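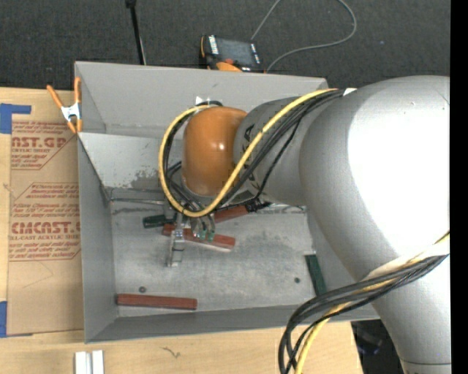 Reading time: 2 min

Stacking container

A stacking container is an open-topped box, usually rectangular, made so that several of the same size can stand one on top of another without the upper box damaging the contents of the lower one. The load passes through the walls and corners to the floor. Stacking containers are used in warehouses, bakeries, laundries, farms and postal depots, and are made of sheet steel, aluminium, plastic or wood.

Terminology

In trade usage a bin is open at the top and may also be open at the front for picking by hand. A tote has handles and is meant to be carried by one person. A crate has slatted or perforated walls. The terms overlap, and suppliers' catalogues do not apply them in the same way. "Tub" is common in fish handling and "tray" in baking, where the walls are low.

Construction

Steel containers are pressed from a single sheet or folded and spot-welded at the corners. The upper edge is rolled over a wire or turned outwards to stiffen it and to remove the sharp edge. Plastic containers are injection moulded, with ribs on the outer faces. A raised rim on the base fits inside the top edge of the container below and prevents sideways movement.

Two main forms exist. Straight-walled containers hold more for a given floor area but take up the same space empty as full. Tapered containers fit inside one another when empty and need a lid, a swinging bar or a half-turn of the box before they can be stacked under load. The half-turn type has unequal end walls and is often moulded in two colours so that the direction can be checked at a glance.

Sizes and loading

Most European containers are sized to fill a pallet without gaps. A footprint of 600 by 400 mm is the most widely used, with half and quarter sizes derived from it. Makers state two limits: the load per container, and the total load on the lowest container in the stack. In the Drulteo series, made at Farkville, these are 30 kg and 300 kg for the standard plastic model, and the steel version is rated at 500 kg for the full stack. Ratings assume a level floor and an evenly spread load. Plastic containers lose stiffness in warm stores, and lower limits apply.

History

Wooden boxes with corner posts were in use on fruit farms before pressed steel became cheap. Gaëtan Masson described a folded-rim steel box in a works manual for the Didera foundry, where it replaced baskets for small castings. Odette Courtois, in her study of depot equipment, traces the nesting form to bakery trays and notes that one depot at Cowie held 3,000 of them. Jahangir Kanagaratnam disputes this origin and gives priority to dairy crates.

See also

Pallet
Roll cage
Intermediate bulk container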